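¿Merece la pena una camioneta usada con 157.000 km? Busco consejo

Publicado por furgonera_norte el 2020-09-21

Hola a todos, y gracias de antemano por leerme, que sé que me enrollo. Llevo meses detrás de una camioneta de doble cabina y he encontrado una Thevar 4x4 automática en un concesionario de Konham. Tiene 157.000 km, está muy bien de chapa y el vendedor me rebaja 1.000 euros si la señalo este mes. Lo que me preocupa es el cambio: no consta en el libro que le hayan cambiado nunca el aceite de la caja. La quiero para el taller de cerámica (llevo cajas de platos a los mercadillos) y para tirar de un remolque pequeño en diciembre. ¿Os fiaríais?
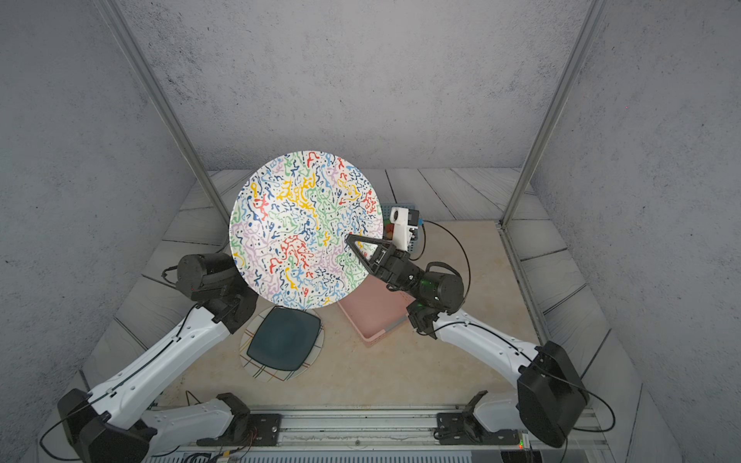 Un plato de muchos colores, con el borde blanco.

Ah, y se me olvidaba: duerme en la calle, por si influye en algo.

uler_diesel
Yo tuve una igual y muy contento, la verdad. Antes de dar la señal pide que te la dejen probar en frío, sin que la hayan arrancado esa mañana, y fíjate si da un tirón al pasar de segunda a tercera. Que te enseñen también las facturas, porque el sello del libro dice poco. Si no aparece la del aceite de la caja, cuenta con hacerlo tú y descuéntalo del precio – a mí en Vadine me pidieron 2.000 por una revisión completa con cambio de aceite, filtro y los dos diferenciales, y me pareció caro, pero dormí tranquilo. Mira bien los bajos, sobre todo detrás, donde se junta el barro. ¡Y mucha suerte con los mercadillos!

pacotillas66
Automática no. Manual siempre.

mirlo_blanco
Sin entrar en lo del cambio, prueba a conectar y desconectar la tracción varias veces en un camino de tierra. En la mía se quedaba el testigo parpadeando y era un sensor de nada, pero tardaron semanas en encontrarlo. Para un remolque pequeño te sobra motor.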